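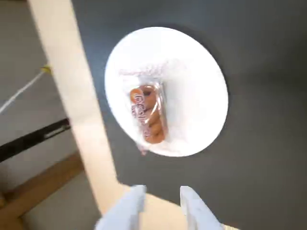
Wrapped twist on the paper plate, gripper fingers just under it

Eltorgate Help Desk > Purchasing and Planning > Tabletop Arms > Ticket, awaiting requester

Subject: Sizing the October order for the snack handling tables (arms, spares, cables)

Opened 6 Jun 2022

Hi everybody, and thank you in advance for your patience, I know I tend to write these long. We have to put in our equipment request for October and I'd like to get it right the first time instead of coming back with a second form (which is what happened with the chairs). The Jasari quote for what we think we need came to $3,893. The line we've been given is about $2,000. So something has to move, or wait, or be explained very nicely.

The work is moving packaged snacks on and off plates. We want to go to three tables running the same thing, and the question I've been asked is whether each table needs a full kit plus a full spare kit, or whether we can share spares.

What's on the quote now:

- arm kits, one per table plus one spare per table
- Gridivex controller boards, same idea
- a box of servos
- mats and plates
- cable sleeves, which I added myself at the last minute

Step 1. Look at what wears

I went and looked at the arm on MT18 before writing anything else, which I should have done before asking for the quote. The printed parts are something we can make here. The servos we can't, and neither can we make the wiring. The long black cable comes off the top and makes a big loop out to the right before it gets back to the base, and the thin red and black wires take their own route across the middle. If I were going to bet on where our repair hours will go next year, I'd put my money there before I put it on the frame. A whole second arm sitting in a box is a very expensive way to own one spare cable!
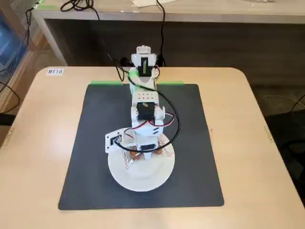
Step 2. Take the spare kits off

I took off all the spare arm kits and left the servos, the sleeves and one extra controller for everyone to share. Jasari were lovely about it and said the revised quote stays good for 30 days. We're still over, but it's a much friendlier kind of over. I've asked whether the controllers can be billed separately.

Step 3. Decide about the plates and mats

I had nice plates on the list for every table. We have white paper ones and the heavier white round ones, and both are already in use, so I'd like to strike that line completely. Mats I want to keep. The one on MT18 is curling along its left edge, and the green tape along the back is doing its job, but I'd feel better with a fresh one in the closet.

Step 4. The fingertips

My open question, and the reason I'm leaving this ticket open. With the single narrow tip coming straight down onto the middle of a wrapped cookie, all the pressing happens in one little spot. I don't know whether we should budget for soft tips, or print a few shapes and see. Paquette sells a soft tip pack that looks right on paper, but I haven't held one and I'm shy about ordering things I haven't held. If anybody has used them on crinkly plastic, please tell me, good or bad.
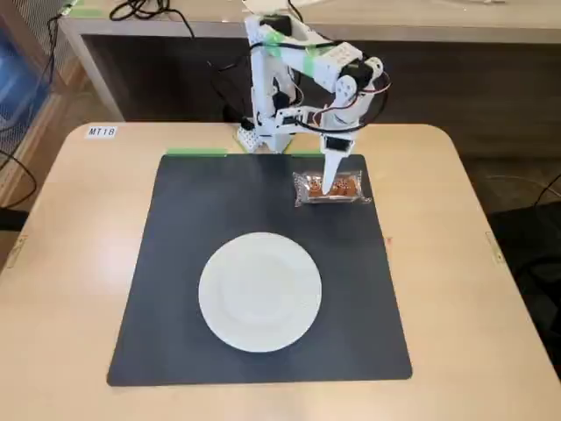 Zübeyde Tokgöz

Adding to my own ticket: I've left the Paquette tips as an optional line so the request can go forward without them. The printed shapes cost us filament and an afternoon. Still waiting on the controller billing. I'll update when Jasari writes back, and please don't close this one yet, even if the system sends you the grumpy reminder.

Comments

benchside_lou
We shared one spare controller between our tables all last year and it was fine. Label it, though. Ours went for a walk.

rkw
Buy more servos than you think. I'd cut the mats before I cut those.

tilly.m
Have used the soft tips, on bags of chips and not cookies. They grip well but pick up dust, so put some wipes on the order too.

benchside_lou
Seconding wipes.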